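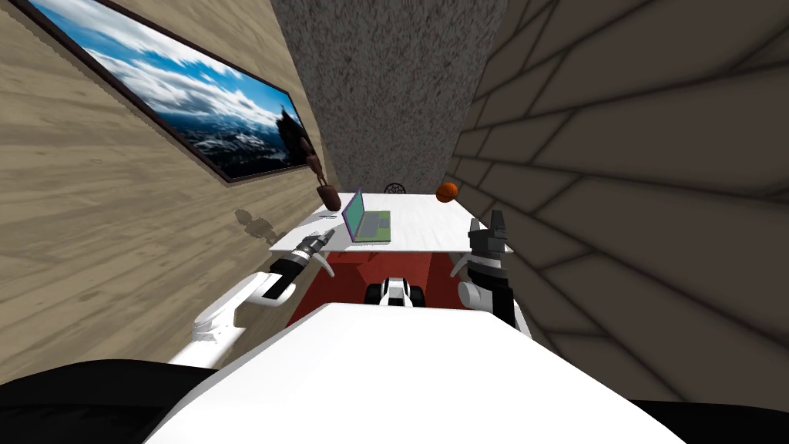 Brelstead Shorebird Recovery Project
Progress report to the Hosau Fund
Prepared by Amirul Lumbantobing, project coordinator
Last updated: 8 February 2024

Work to date

The breeding season on the Brelstead spit is nearly over. Beach patrols have run as planned since the first scrapes were found, and all four fenced areas stayed up through the holiday period. The fence at the creek mouth lost its seaward side in a king tide and was rebuilt further up the beach, on the dune side of the old wrack line.

We recorded 31 hooded plover nests this season. Most of the early ones failed at the egg stage. Foxes took some, and others went under in the same tide that damaged the fence. Later nests did better, particularly those behind the northern carpark, where the shire closed the vehicle track at our request. Two pairs still have dependent chicks and we will keep the signs up there until the young are flying.

Predator control

Sutero Pest Services carried out the fox baiting under the existing contract. Bait take was highest along the golf course boundary and low on the spit itself. One station near the boat ramp was moved after a complaint about its distance from the walking track. The new position meets the permit conditions and the ranger has signed off on it.

Ravens were a bigger problem than expected. We trialled wire nest covers at a few sites, but one pair would not return to the eggs with the cover in place and we took it off the same morning. I would not use them again without advice from someone who has made them work on this species.

Dogs on the beach

Compliance is still poor on the southern stretch. Patrols spoke to 70 owners with dogs off lead inside the restricted zone. Most leashed up when asked. The shire has agreed to put a ranger on the beach in the early mornings next season, which is when most of the trouble occurs, but has not yet confirmed how many shifts it will cover.

Banding

Banding was limited to chicks that could be caught quickly and in mild weather. We stopped for the whole of the hot spell in January. Resightings of birds from earlier seasons came mainly from the Bakos Inlet end, and have been entered in the regional database. There is a backlog of older paper records still to go in.

Budget

Spending is within the approved amount. Fencing cost more than we allowed for, owing to the rebuild, and travel cost less. There is $3,000 left in the signage line. We ask for the fund's approval to move this to fencing so that replacement posts and rope can be bought before winter. The old posts are not worth storing again – most have split at the base.

Changes to the plan

The school visits set down for last term were put off and have not been rebooked. The remote camera work at the creek mouth is also behind, with two cards of images still to be sorted. Neither affects the nesting results given above.

Next period

Fences come down once the last chicks have fledged. The final patrol will be held in late February, followed by a beach clean-up on the spit. Sutero's closing report on the baiting is due after that and will be forwarded when it arrives. A table of nest outcomes by site will go in with the final acquittal.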